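Chapter 4
Two Arms on One Bench

Most people who build one small robot arm at home want a second one within a few months. The reasoning is easy to follow. One arm can only push, poke and pick up. With two, you could hold a jar and turn the lid, or fold a towel, or pass a part across the bench the way people do without thinking. The videos make it look like a weekend's work.

I would ask you to be suspicious of the videos. A clip shows the try that the builder chose to post. It doesn't show how many tries came before it, who set the object in place, or whether the arms would have managed with the object turned a little. When Zineb Filali and I started keeping a log at the Nodurton shared workshop, we wrote down every attempt, including the ones that ended with a servo humming against its own bracket. Out of 100 attempts at a two-handed lift, 54 ended with the object off the floor and held by both grippers. We were pleased with that for a day. Then Tarek Bouzid asked how many of the 54 would have counted if the object had to be set down again in the same spot. The answer was 26.

Those numbers are not a scandal. They are what cheap servos, home-cut brackets and patient people can do, and they are a good deal more useful than a claim that a machine "can lift things." Before you read any further, decide what you will count as a success and write it on paper. If you decide afterward, you will be kind to yourself.

What this chapter covers

We begin with mounting, and spend more time on it than you may like. Two arms that are each sound on their own can still disagree with each other if their bases shift. A base that rocks by the thickness of a coin will move the gripper much farther than that at full reach, and no amount of tuning will take it out. Fix both bases to something stiff, and check them again after the first hour of running. Naima Slaoui, who taught the May class at Nodurton, made her students do this before they were allowed to plug anything in. They complained, and then most of them found a bolt to tighten.

Next comes cable routing. Builders treat it as housekeeping, to be done at the end with a handful of ties. I have come to think it causes more failed runs than software does, though I can only speak for our own log. A cable that is too short pulls on the wrist. One that is too long finds something to catch on. Leave slack at each joint and move the arm by hand through its whole range with the power off, watching the cable and ignoring the arm.

The third section is about the meeting point, the patch of floor that both grippers can reach. It is always smaller than the drawing suggests. The parts list sold under the Tratora name gives a reach for a single arm, and many people simply overlap two circles and call the shared part usable. Near the edge of each circle the arm is almost straight, and an almost straight arm is weak and hard to steer. Draw the circles again, smaller.

Start with a plain block on a plain floor. A gridded surface helps, as you can read off where the block was and where it ended up. Leave the jar and the towel for later chapters, and be ready to find that later means next year.

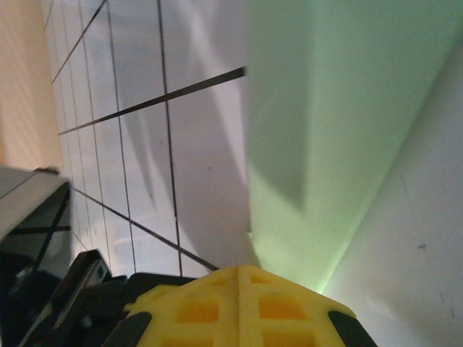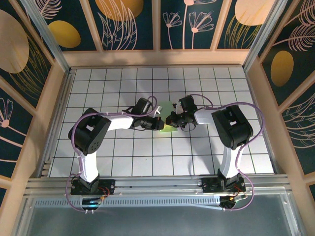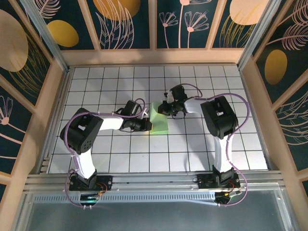
A word on money, as the kits are sold hard. Abdelkrim Abdel Rahman priced the Prustside build against a ready-made pair and found the home build cheaper only if he left out his own hours and the brackets he had broken. He built it anyway – he likes building – and that is a perfectly good reason. Saving money is a weaker one, and I would not lean on it when you explain the project to whoever shares your garage.

Before you start

You will need one working arm from Chapter 3, the parts for a second, a notebook, and a clear way to cut power to both arms at once. Put the switch where your free hand already rests. If your first arm still drifts after ten minutes of holding still, go back and fix it. Adding another arm will give you two that drift, and you won't know which one to blame.

4.1 Mounting the bases

Lay the mounting rail on the bench and sight along it from one end.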